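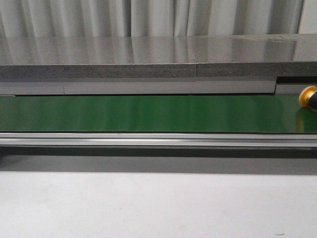 Ivanmont gets its Saturday mail back

20 Jun 2025

Good news for anyone who's been staring at an empty mailbox all weekend! Saturday parcel delivery is coming back to Ivanmont next month, and I for one am thrilled (my sister's birthday present has been late two years running). The service was dropped in March, when the Pleken depot lost its lease, and 2269 households on the north side have been waiting until Monday ever since.

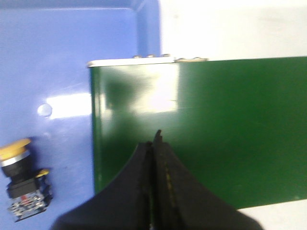 Shamim Jadoon is less excited and told me the Saturday run should never have gone away in the first place, and that a month is a long time to wait if you get your medicine by mail. Fair point!

The new run starts at 8 in the morning and covers everything up to Muriithi Road. Past that you're still on weekdays only, sorry. Pickup at the Rostitz counter stays open till noon, and they'll hold a package for five days now, up from three. 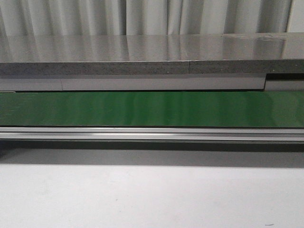

What it costs

Nothing extra for regular parcels. Anything over 37 pounds has to be booked by Thursday night, and there's a small fee that hadn't been set when I called. I'll post it as soon as I hear.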